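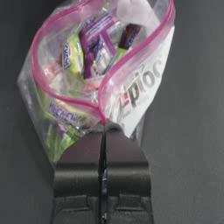

2 min read

Search this blog Type and hit enter

So I've been asking everybody the same thing since April: can a machine do my chores yet? Not vacuuming, I mean the fiddly stuff. Snack bags! Putting candy in a Ziploc and zipping it shut is a job I do half asleep, and it turns out to be a lousy job for a robot.

Look at what it's up against. The plastic is clear and crumpled, the mouth gapes open in a twisted oval, and those two pink tracks have to meet all the way along. Two black fingers have the bag pinched at the bottom, Hi-Chew and all, and I'd call that the easy end. The zipper is where I'd want a third hand myself.

My friend Chukwuemeka Ezeani packs orders at Faltwood and he's less impressed than I am. He figures he closes 1000 bags on a busy Wednesday and he'd take a robot that could manage 100 without him standing over it. Fair enough — though I'd settle for one that does 2 lunches before the bus comes, even if it needs 30 minutes.

Socks next time. I have opinions about socks.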